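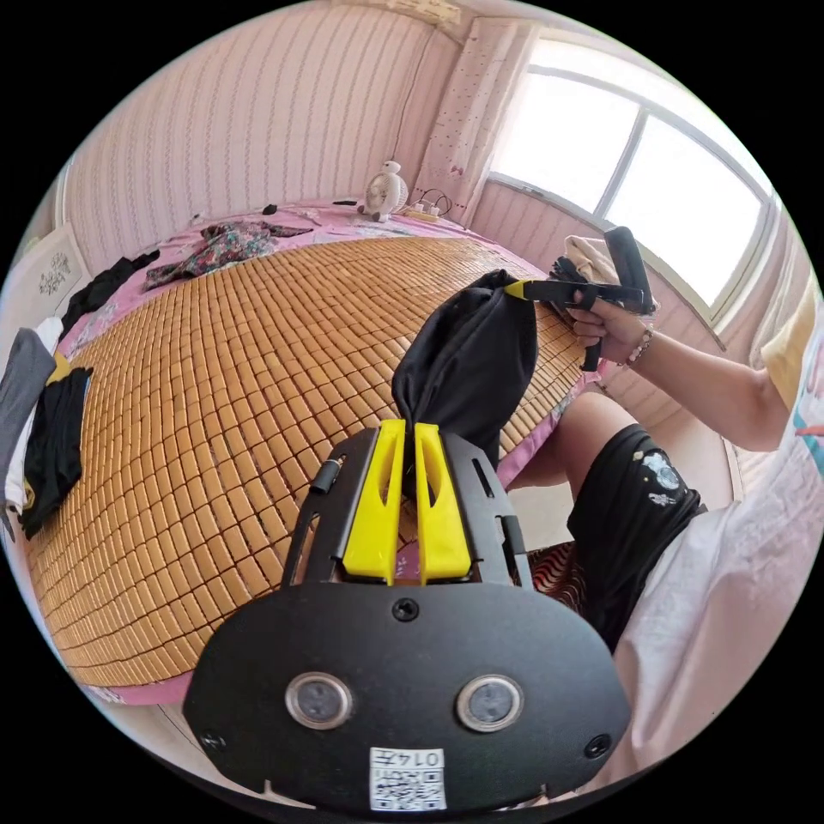

Tralik community boards > Data collection > Clothes and soft things

Topic: How many folding demos before you stop and train?

wattlebird_kel
Posted November 2018

Hello all, long-time reader, not much of a poster. My partner and I have been recording garment folding with a pair of the hand-held Tralik grippers, mostly at home on the bed, and we've now got 544 episodes sitting on the drive. It's T-shirts and shorts for the most part, a few kids' things, and a couple of blouses that I regret ever including because they slither about so much.

My question is whether we should stop there and train something, or keep going to a rounder number. My partner is all for carrying on while we've got the rhythm of it. I'm more inclined to find out whether any of it is useful before I give up another month of evenings (my forearms agree with me). We went through everything last week and threw out the ones where a finger slipped and we'd kept going anyway, and that left 308 that I'd call tidy.

Would love to hear what others have done. Happy to share our recording notes if they're any help to anybody.

mockus_tinkerer
Train now! Please train now. I made the mistake back in March of collecting for weeks on end, and when I finally ran it I found I'd been starting every single fold from the same corner with the same hand. The policy learned that beautifully and could do nothing else at all. If I'd stopped at 60 and had a look I'd have saved myself a lot of bother.

Also, and I say this kindly, I wouldn't throw out the slips. Put them in a separate folder. The ones where you slip, let go, and pick the cloth up again are worth having, to my mind.

pelican_on_the_pier
Going to disagree with mockus_tinkerer on the slips. We kept ours in on the Drunora towel set and the thing learned to drop towels. It would pinch a hem, lift it a little, let go, and pinch again, over and over, very politely. Took them out, trained again, and it settled right down.

On dark fabrics, kel, do you have many? Black on black is where I've always come unstuck. A black shirt bunched up between the fingers has no edges that I can see in the recording, never mind what the model makes of it. The yellow fingers help you see where the grip is, but they don't tell you which bit of shirt you've got hold of.

wattlebird_kel
Oh, we have loads of black. It's half the wardrobe, I'm afraid! There's a black one with yellow trim that comes out quite clearly on account of the trim, and then there are the plain ones, which turn into a sort of dark dumpling the moment you lift them. I had wondered about leaving those for later.

We've got a woven mat down over the floral sheet, which I started doing so the clothes would slide a bit instead of dragging the bedding along with them. The tan colour turned out to be kind to the dark stuff too. I'd recommend it to anyone working on a bed.

mockus_tinkerer
Don't leave the plain black ones for later, you'll never go back to them. I never did.

And pelican, I take your point about the towels, but was that a slip problem or a labelling problem? If you had dropped towels marked as finished episodes then of course it learned to drop towels.

pelican_on_the_pier
Fair question. Some of them probably were marked wrong — I had my nephew doing the labels and he was being paid in biscuits. I'd still want to see a proper comparison before I put them back.

slowcooker_jo
Coming at this from the other side, as I only do the training end. We took in the Celaletti shirts and I can tell you the number of episodes mattered less to me than how the shirts were lying when each one began. Ours had all been shaken out flat first. Nobody's washing looks like that. The ones that started in a heap, or half under another shirt, were a small part of the set and I leaned on them very heavily.

So kel, if you do carry on, I'd leave the other clothes lying about on the bed and pick from among them. And hold back 8 garments completely, don't record them even once, and use those for testing. It's a hard thing to do when you've run out of clean shirts, but it does tell you where you stand.

wattlebird_kel
That's very helpful, thank you, Jo. We do tend to leave the pile where it is, out of laziness more than planning, so perhaps we're better off than I thought. Holding some back will be harder as I think nearly everything we own is in there already. I might have to raid my sister's cupboard.

I'll train on the tidy ones this weekend, then again with the slips added in, and post both. My partner has agreed to a rest on the condition that it is called a pause.

pelican_on_the_pier
Yes please to both. Same starting piles for the two tests if you can manage it, otherwise mockus and I will be arguing about it until next winter.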